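Travovora Table Set - README

Version 1.2, November 2022
Maintained by Sabina Danko and Peter Hrubý

Summary

Travovora Table Set covers short clips of soft household things being picked up, moved and set down on tables. It has clothing, small cloth bags, towels, napkins and a few odds and ends that did not fit anywhere else. There are 557 clips from 10 homes. Each clip covers one item on one table.

What is in the folders

clips/ - one file per clip, named by home, table and item number
notes/ - a text file for each home with the table, the light and anything odd about the day
items.csv - the item list, with color, rough size and item type
tables.csv - table surface, shape and height
splits/ - train and test lists

The split is by home, so no table shows up on both sides. Seven homes are in train and the rest are in test.

Item types

clothing: shirts, socks, hats, gloves, scarves
bag: pouches, totes, drawstring bags
linen: towels, napkins, pillowcases
soft_other: anything cloth that is none of the above
unclear: the labeler could not tell from the clip

The unclear type came in with version 1.1. Before that, labelers had to choose, and two people looking at the same folded item often chose differently. Dark items were the worst. A black hat and a black pouch can look the same once they are folded over, and matte cloth shows few seams. Refilwe Motaung went back through the dark items and moved 39 clips to unclear. If your work needs a firm type, filter these out. If you only need the outline of the item or where it sits, keep them in.

Table surfaces

tables.csv uses short codes for the surface: plain, wood_grain, glass, cloth_cover, other. Wood grain is a visual label only. We did not check what the tables are made of, and several that look like bamboo or woven veneer are coded wood_grain with a remark in the last column.
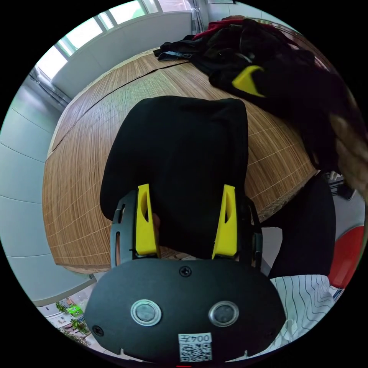

Glass tables have their own problem with reflections, so Meirion Trevor marked those clips with a 1 in the glare column. The column is empty for all other surfaces.

Known problems

- Item sizes were taken with the item laid flat. They do not match the size in the clip when the item is folded or bunched.
- Color names are the labeler's own. Navy and black get mixed up in the evening clips.
- Two of the notes files use the old home numbers. A lookup is in notes/renumber.txt.
- Start and end times are to the nearest second.

Changes

1.2 - glare column added, spelling fixed in items.csv
1.1 - unclear type added, split redone by home
1.0 - first release, October

Corrections go to Oldřich Jireš. Please give the clip name and the row in items.csv.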